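15/08/2026

What a day! I got my bivalent shot booked, finished the wastewater charts, and ate far too much of Carmela's peach cake, so I'm writing this with sticky fingers and a very full stomach.

The numbers first, while they're fresh. Our county's flu and COVID bulletin came in this morning and the line is finally going the right way. Cases were at 417 for the week when I last wrote in here and they have dropped for 2 weeks in a row since then. I know summer counts are patchy (half the people I know don't test anymore, they just stay on the couch and drink tea) but the sewage samples say the same thing, and sewage doesn't forget to report! I drew the curve by hand in green pencil and taped it inside the pantry door next to the one from February. The February one looks like a ski jump. I love having them side by side.

Severino thinks I'm nuts. He came by to return the ladder and stood there looking at the pantry door for a good long while, and then he asked what the dotted line was, so I think he's hooked. It's the hospital line, and it trails the cases by some 17 days on my chart. He wants me to show him how to read the bulletin. I said yes before he'd finished asking.

In the afternoon I went back to the long article Nuria sent me about how labs get through so many swabs in a winter wave. I've read it twice now and I'm still excited about it. I had always pictured people in white coats squinting at one tube at a time!
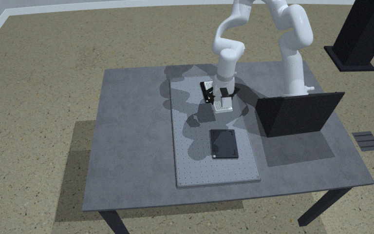 Robot arm over a little white plate full of holes. Computer-made, but I like it.

Then the pharmacy. Fulgencio was at the counter and he was so patient with me, I must have asked him everything under the sun – can I have it in the left arm, can I garden afterward, should I eat first. He put me down for the morning slot and wrote it on a card, and I've stuck the card to the fridge with the lobster magnet. Rodrigo is coming too. I didn't even have to nag him this year, he just said "sign me up" from the car.

The clinic hall has new chairs, by the way, and they've moved the water fountain to the other side of the door. Much better. You used to get bumped every time somebody came in.

Phoned Mom after supper. Her building has had 4 people out sick, all on the lower floor, all mending nicely, and the card game is back on. She sounded like herself again, loud and bossy and laughing at her own jokes, and I could have talked for another hour.

Must remember to buy thermometer batteries and give Carmela her cake tin back. There's one slice left. I'm going down to get it now.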